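Pre-run checklist for the sim collection rig, with my comments
Kept by Wendy Hebden, Tasero -- January version

I go through this list before every batch of examples we record for the Flindmont policy, and again halfway through if the batch is a long one. The official list is only the numbered lines. Everything under them is me talking, so skip it if you're in a hurry (Jordan N. always does, and it shows!).

Wrist view, dotted backdrop scene:

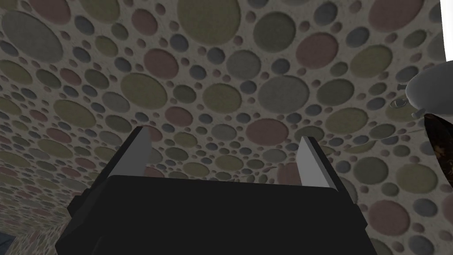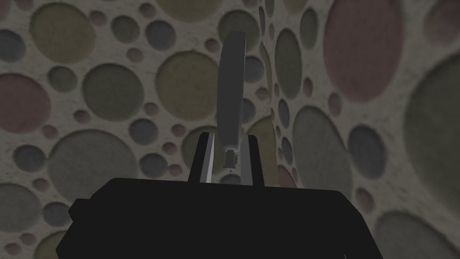

1. Scene file matches the batch sheet
Status: OK
Read the whole name, please, down to the last digit. We have a lot of scenes that differ by one texture, and last fall I happily recorded 57 episodes in the wrong one before Hok-lam noticed. They were perfectly good episodes and we couldn't use a single one for that split.

2. Wrist camera mounted to the correct link
Status: OK
Quick test: open and close the fingers and roll the wrist. The gripper body should stay put in the view while the background swings around. If the gripper slides across the picture, the camera got parented to the arm base again and you need to reload.

3. Finger travel, full open to full closed
Status: OK, with a note
Both fingers need to move together. I did 12 cycles and they stayed in step, but the left one reported its end stop a hair late on two of them. I've put it in the log and I'm not holding the batch for it. If you see it on more than two, stop and tell Marjorie Birkett, she owns the gripper model now.

4. Contact settings on the parts
Status: FIXED, rechecked
The friction value had gone back to the default after the update. You can spot this one pretty easily -- parts squirt out of the grip like a bar of soap. I put our value back, saved, closed everything, opened it again, and it stuck this time. Do the close and reopen! Saving alone fooled me twice.

5. Parts don't pass through each other or through the fingers
Status: OK
Nudge each part slowly with a closed gripper, then do one slow squeeze. A little sinking at the surface is normal at our step size. Anything deeper and I'd rather lose the morning than teach the model that solid things are optional.

6. Backdrop randomizer
Status: OK, comment for discussion
I like busy backdrops. Jordan Lightfoot thinks the really busy ones slow training down, and he may be right, but the policies we trained on plain gray walls fell apart as soon as anyone changed the wall, so I'm keeping mine in the mix until somebody shows me a chart. What I do check is that the pattern changes between episodes. Reset three times and look. If you get the same layout twice in a row, the seed is locked.

7. Lighting range
Status: OK
Sample the dimmest and the brightest setting and make sure you can still tell the fingers from the body in both. I had to raise the bottom of the range a bit because the gripper was turning into one big black blob.

8. Operator controls
Status: NOT OK at first, OK after restart
The controller was drifting upward with my hands off it. Unplugged it, set it flat on the desk, plugged it back in, fine. Please don't rest it on your knee while it starts up, it takes its zero from wherever it is in that moment. Also check that the trigger is mapped to close and the thumb button to mark an episode as failed. Somebody likes them swapped and doesn't swap them back. (I know who you are.)

9. Failed episodes get saved too
Status: OK
Drop something on purpose, mark it, and look for it in the failed folder. We want those. The grader from Irnimia is trained on misses as much as on clean grasps, and it's starving for them.

10. Timestamps
Status: OK
Record one throwaway episode and compare the picture times to the joint times. My limit is 15 milliseconds. Delete the throwaway afterward, or it ends up in the count and Hok-lam comes asking.

11. Disk space
Status: LOW
Enough for today and not much past that. The target is 300 episodes for this scene, and we'll run out before then unless the old Lightfoot recordings get moved. I've asked. I'll ask again after lunch.

12. Batch notes started
Status: OK
Name, scene, anything odd. Write "nothing odd" if there was nothing odd, since a blank box could mean anything.

Still open: the late end stop from line 3, the disk from line 11. I cleared the rig to run at 9:40.
W.H.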